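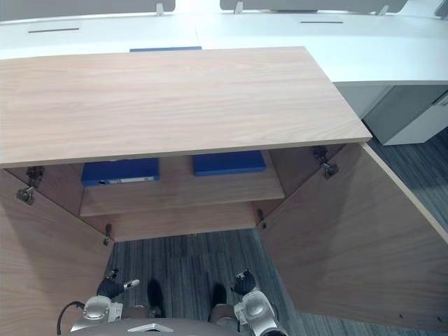 Two binders on the shelf, the morning of the budget meeting.

I had promised the director a number by lunch, and I have always been the sort of person who would sooner promise a number than sit down and work one out. So at half past nine I was on a chair with my tea on my knee, watching the robot at the open cupboard and hoping a number would come to me on its own.

We had it on trial from Dumura. The trial had started in February, and at the end of it we were to buy the machine, lease it, or send it back with a polite letter. Dumura's quote came to 91 thousand dollars, with the hands priced separately, as though a person might like the robot well enough but prefer it without. Rotosau had sent a cheaper quote for something on wheels. My boss favoured the wheels. She had looked at the sketch of the Rotosau model, and then at me, and said that she had never yet seen a tea trolley fall over.

I liked the one with legs. I hadn't put that in the spreadsheet, there being no column for it, but I had been making small changes all week - a kinder figure for servicing, a longer life before replacement - and the total had been creeping down to meet me like a shy cat. Spreadsheets are very obliging if you visit them late in the evening.

My father sold farm machinery for most of his life, and he used to say you should never buy a thing on the day you first see it work. You should go home and have your supper and see if you still want it while you're doing the dishes. I had done a good many dishes since February, and I still wanted it.
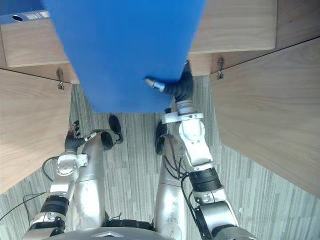

What should go in the budget besides the purchase price?
Servicing, spare parts, training for the staff and a bit put aside for the weeks when it's away being repaired.

I had copied that out of the Skineck buyer's guide, which the director kept on her desk and quoted from the way my grandmother quoted the Psalms. It was good advice, and it was ruining me. The spare parts alone came to more than our whole furniture line for the year, and the training was to be held two provinces over, with the hotel left to us. Every time I added a row I could hear the wheels of the Rotosau rolling a little closer down the hall.

At eleven I gave up being clever. I took out my kinder figure for servicing and put the real one back, and then the real one for replacement too, and the total jumped up so smartly that I looked away. Then I started a second sheet, and on that one I put what we would do if we leased for two years through Vasiliu, who handle that sort of thing and who had been so patient with me on the telephone that I'd been avoiding them out of shame.

It came out dull and possible. There was a monthly amount, and the amount was a little under what we paid for the storage unit across town, the one full of old files that we had been meaning to sort out ever since I was hired.

I read it over with cold tea and felt my face go warm.
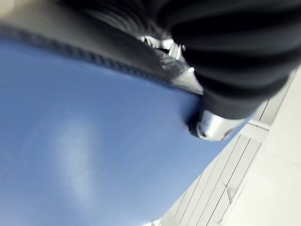

Blue fabric and fingertip, close up.

The director read both sheets standing by the window, the honest dear one first. She took her time. She asked me if I'd included the hands, and I said I had, and she asked me if I was sure, and I opened the quote and showed her the line.

"And the storage unit?" she said. "You'd clear it?"

"I'd clear it myself," I said. "Evenings, if I had to."

She wrote the date at the top of the lease sheet in her square printing, Monday, March 31, 2025, and underneath it she wrote "ask Vasiliu about the deposit" and underlined the last word. Then she gave me back my pen, which I hadn't noticed her take, and asked if there was any tea left in the pot.

I said I'd make some fresh.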